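Handheld gripper demos – how many per task before retraining?
Posted in November by Yevdokiia Shevchuk
Last updated: November
Reading time: 4 min

yshevchuk
We are collecting bimanual demonstrations with a pair of handheld grippers, no arm in the loop. Task family is tabletop handling of household electrical items. Current set is 216 episodes across 22 operators. Policy trains without complaint and does well on single-hand reaches, but on two-hand episodes it hesitates at the point where one gripper should hold off and the other should move in.

My working theory is that operators differ too much in where they park the idle hand. Some hover it over the object, some keep it low near the near edge of the table. Head view of the station, power strip task:
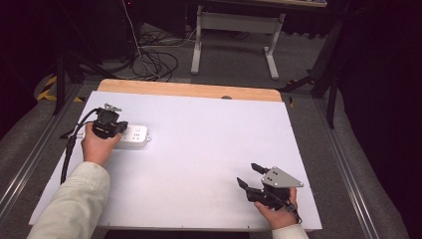

How many episodes per task should be collected before the first training run?
Start with 26 clean episodes from one operator, train, and look at where the policy fails. Collecting more before that point mostly repeats mistakes you haven't found yet.

skuner_dan
That answer is out of the Lamus onboarding notes and I don't agree with it as a general rule. One operator gives you one operator's habits. We did a first run that way on the Sudon station and the policy learned a wrist roll that only one person in the building ever does. Took weeks to dilute it.

wmunoz
The notes say first run, not final set. The single-operator batch is a check on calibration, timestamps and gripper width. If that doesn't train, adding people won't fix it.

On the original question: variance in the idle hand is only a problem if it's unlabelled. Do you mark handovers?

yshevchuk
No. Episode start, episode end, success flag. That's the full annotation.

wmunoz
Then I'd begin there. Add a per-hand state: idle, approach, contact, retreat. Four values, one annotator, second pass by somebody else on a tenth of the set. It's dull work but cheaper than re-recording.

Wilson Muñoz

esposito_rig
Disagree with labelling as the first step. Check the tool view before spending hours on it. If the target leaves the wrist image during approach, the policy is relying on the head camera alone and no label changes that. Go through your frames and see how often the object is only partly in view.

yshevchuk
Fair point. Pulled one from the same session. Both fingers are open, and the white object is up at the top of the image with only its lower portion showing.

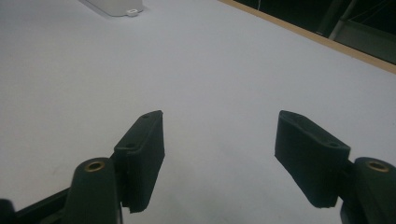

Category: Data collection / Wrist cameras

esposito_rig
One frame doesn't settle it, but that's the sort of thing I meant. White object on a white top doesn't help either. Contrast between part and table is low, and most of what's left for the encoder is a soft shadow. I'd put a mid-grey mat under half of the episodes and compare.

skuner_dan
I wouldn't touch the table colour. You'd be tuning the data to flatter the encoder, and the deployment bench is going to be whatever the customer has. Randomize the backgrounds properly or leave them alone.

esposito_rig
Half with, half without is randomizing. Barely, I'll grant you.

wmunoz
Both of you are changing the input before measuring anything. Compute the fraction of approach frames with the full object in the wrist view, per operator. If it tracks failures, fix the camera angle. If it doesn't, go back to labels.

yshevchuk
I can script that with the masks we already have. What total are people aiming for on two-hand tasks? I was budgeting for up to 600 episodes.

skuner_dan
Plenty if the operators are spread evenly. Not much if most of it comes from two people – check your counts per person first.

yshevchuk
Will run the visibility fraction tonight and post the per-operator table. Holding off on new recordings until then.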